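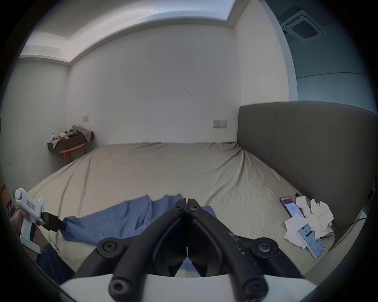

Forum > Equipment and Supplies > Buying Advice > Hand-held grippers for home recording

How many hand-held grippers should we budget for, and what else goes on the list?

Posted by Olga Robles
431 views, 8 shares

We are starting a small project in February to record people doing ordinary bedroom chores with hand-held grippers, one in each hand. Folding, clearing off a bed, straightening sheets, putting clothes away. The recordings will be used to train a two-arm robot that we don't own yet and won't buy until next year.

I have to turn in an equipment request and I only get one shot at it. The plan is 2 people recording at the same time in different apartments. I have a quote from Stivberg for complete pairs and a cheaper one from Rojanasak for kits you put together yourself. My draft has two pairs, two phones per person, and nothing else. The target is 51 usable hours by the end of the spring.

Is two pairs enough? Should I be asking for spares? And does anybody budget for the stuff being picked up, or do you just use what is in the room?

Kittipong Kaewsai

Two pairs is not enough for two people. Ask for three. When a gripper goes down it takes that person out for the day, and the other one can't lend a single hand because then you have two people with nothing to do. We ran a project at Trenedside on exactly two pairs and lost most of a week waiting for one finger linkage.

What to put on the list besides the grippers:

Spare fingers, two sets per pair. They get scuffed up and the tips wear.
The hex screws for the pivot joints, a full bag, plus the right key for each kit. The joints work loose. Check them every morning.
Charging cables long enough to reach from the wall to wherever you are working. In most bedrooms the one outlet you need is behind the bed.
A power strip per apartment.
Memory cards, twice what you think.
A hard case for each pair. Carrying them in a tote bag is how ours got broken.

On kits versus finished pairs, I would take the finished ones for your first order. A kit took us an evening each and the first one had to be redone. Once you know how they go together, buy kits for the spares.

I would keep the two phones per person. One runs the recording app and the other is for the task list and messages. If you try to do both on one phone, somebody takes a call in the middle of a recording.

As for things to pick up, use what is there for the first couple of weeks. A blue cloth on a beige sheet is a fine starting task. After that you will want variety, so put in a small line for towels, pillowcases and T-shirts in different colors. Thrift store is fine. Buy some dark ones too.

hesta_fan

We used Hesta grippers and they were OK. Bit heavy. Depends on your budget really.

pdl_workshop

Agree with the three pairs. One thing missing from the list above is paying for people's time when they are not recording. Setup, moving furniture, charging, and uploading took us longer than the recording did. If your 51 hours means finished recordings, plan your labor on double that, at least for the first month.

Also ask both sellers how long they will keep making the same finger shape. If you replace a pair halfway through with a different one, your early recordings and your late ones won't match, and you will have to tell whoever does the training.

Comments (4)

Olga Robles: Thank you. I changed it to three pairs and added the fingers and screws. Stivberg says they sell the linkages separately, so I'm asking for a price on those.

marlow22: Wrist straps? My hands were shot after two hours.

Kittipong Kaewsai: Straps help. So does stopping every half hour.

tamsin_r: Does the Rojanasak kit come with the camera mount or is that extra?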